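4. Building and Running the Platform Outside the Laboratory

4.1 The workshop and what we started with

Most of the building was done at Oltura, a shared workshop where we rent a bench and a length of wall for storage. Anyone who has worked in such a place will know how it goes: the good clamps are always on somebody else's table, the drill press is free only when you don't need it, and a kind stranger will walk over and tell you that your cable routing is wrong (ours was, and we are grateful). We mention this because the setting shaped the machine more than we expected when we wrote the first plan. A part that took two people and a hoist to fit was of no use to us, however well it performed, and so we dropped several early ideas that looked very fine on paper.

The platform, which we call Nirkeo throughout this paper, has two arms mounted on a single upright body, with a simple two-finger gripper at the end of each. We chose the grippers after a good deal of back and forth. A hand with more joints would have been closer to the way people handle clothes, but every extra joint is one more thing to repair on a bench that has to be cleared by closing time. We went through 11 versions of the finger pads before we found a shape that could pick up the edge of a cotton sheet without also picking up the sheet beneath it. The pads described in Section 3 are the last of these, and they have stayed on the machine ever since.

4.2 From the bench to the bedroom

In April we began taking the platform out of the workshop and into furnished homes. We had thought of this as a matter of transport, and it grew into a small project of its own. On the bench, a garment lay on a flat board at a height we had picked ourselves. A bed is softer and lower, it gives when you press on it, and the cover moves along with whatever is lying on top. Our first lesson, then, was that the press-and-pinch motion we had tuned so carefully on the board had to be made slower and a good deal gentler. We also found ourselves thinking hard about floors. Carpet changes how the base settles, and the cables that had hung neatly from a ceiling rail at Oltura now had to go wherever the room would let them.

We kept the household rules simple. The furniture stayed where the owners had it, and the operator worked from within the same room, with a clear path to the power switch. A session was limited to 15 attempts with one garment, after which we let the motors rest and made tea. Over the whole study we recorded 200 attempts, using 13 garments of different weights, from a thin summer shirt to a heavy lined coat.

4.3 Dark garments on light bedding

We owe the reader a word about color, for it took up more of our time than anything else in this section. A dark garment on white bedding sounds like the easiest case one could ask for, and finding the outline was indeed easy. The trouble lay inside the outline. Where the fabric has a slight shine, daylight from a window puts bright streaks along the folds, and our early software was happy to treat a streak as an edge and send a gripper straight to it. Figure 4 shows the arms over a garment of this kind, with strong daylight on the duvet and on the white arm housings as well. 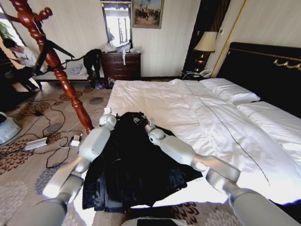 Figure 4. The two arms over a dark garment laid across the near edge of a bed. Note the glossy highlights along the folds.

Two changes helped. The first was to have each gripper wait above the cloth while the software compared several views taken a moment apart, with the body shifted slightly between them; a highlight tends to wander as the viewpoint moves, and a real hem stays put. The second was plainer still. We asked the operator to mark one corner of the garment by hand at the start of a session, and let the machine work outward from there. We had hoped to do without this step, and we have not given up on removing it, but it spared us a great many pinches at nothing.

Garments that hung over the side of the mattress remained difficult. The hanging part pulls on the part lying flat, so that a sleeve lifted at one end may slide away at the other. We now grip the upper side first and hold it still before the second arm does anything at all, an order we settled on by trial and a fair amount of patience. The motion settings for both arms are listed in Appendix B, along with the drawings for the finger pads, so that anyone with a bench of their own can try the same sequence.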